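Equipment gallery – budget round, October

Quick page so everyone has the same thing to look at before the Hartley meeting. Costs are still moving, I'll tidy up the wording when I get a minute. Prices are ex VAT unless it says otherwise.

What we're asking for – a second two-arm cell for Drenport, same layout as the first. Table, walls, both arms, wrist cameras, grippers. Denise Rudd has the full parts list, ask her not me. 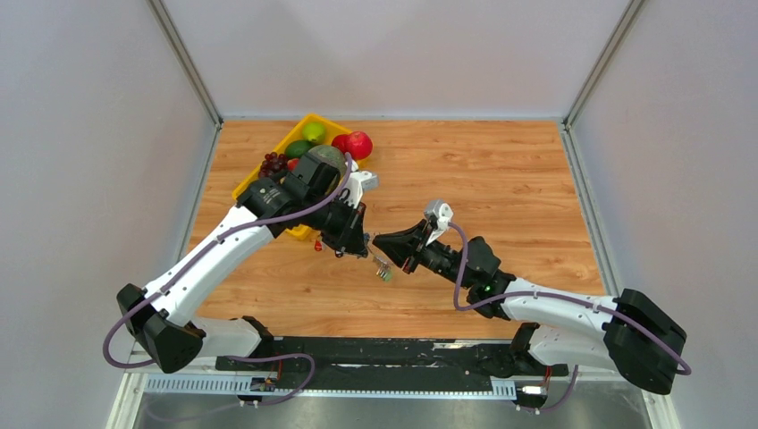

Spares first, as they got left off last year. Gripper fingers 1000, cables 1000, and another 1000 held back for whatever goes next. Rindus quote 14 weeks on arms, so the order has to go in early or we lose the spring.

Fruit and trays come out of consumables, not this pot. Please stop putting grapes on the equipment code.

Two arms or one? Went round this alot. Tillum offered a single arm cell for less but half our jobs need one side to hold and the other to pick, so no. Still worth getting their price on the table and wall panels seperately.

Not in the figures yet: delivery, floor fixing, training for the late shift. Denise is chasing the first two.

Comments to Denise by noon the day before the meeting. More pictures to go up once the Tillum visit is done.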